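Presora-Greifer im Einsatz: Galerie

Schön, dass Sie hierher gefunden haben! Seit wir den Presora ins Programm genommen haben, werden wir fast jede Woche gefragt, wie das denn nun aussieht, wenn er arbeitet, und ein Datenblatt kann so etwas ja immer nur halb erzählen. Auf dieser Seite sammeln wir deshalb Aufnahmen von der Arbeit selbst, ganz nah dran und ohne Studiolicht. Die Seite wächst nach und nach, schauen Sie also gern wieder vorbei.

Der Presora ist ein Fingergreifer für leichte Arme und wird bei Skokard in kleinen Serien gebaut. Im Grundpaket liegen 18 Übungsteile bei, dazu zwei Fingerpaare und die Ireo-Software, mit der sich Griffweite und Schließkraft einstellen lassen (bitte die Ruhe bewahren, wenn der erste Abgleich etwas dauert, das gehört dazu). Wer lieber mit eigenen Gegenständen anfängt, darf das natürlich ebenso!

Kunsttrauben und Körbchen
Ein Bund blauer Trauben aus der Dekoabteilung, mit Blatt und rosa Ranken, über dem türkisfarbenen Kunststoffkorb. Der schwarze Finger greift von unten zwischen die Beeren, und gerade solche unregelmäßigen Formen mögen wir zum Üben besonders gern.

Das Grundpaket können Sie bei unserem Partner Stępień sieben Tage lang ausleihen, der Versand geht in beide Richtungen auf uns. Ersatzfinger sind ab Mai wieder lieferbar, und Vorbestellungen nehmen wir gern jetzt schon über das Kontaktformular entgegen.

Stand der Seite: 16. April 2021 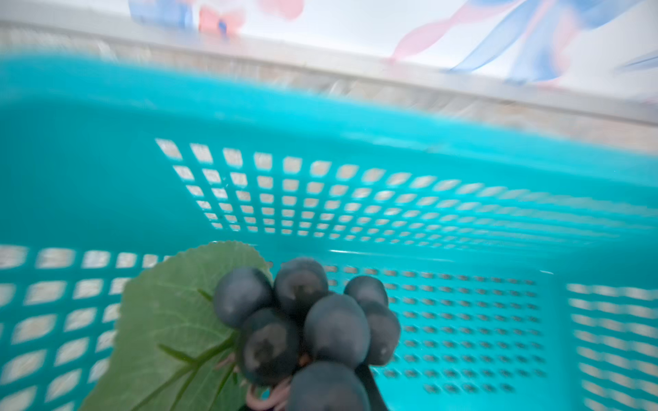
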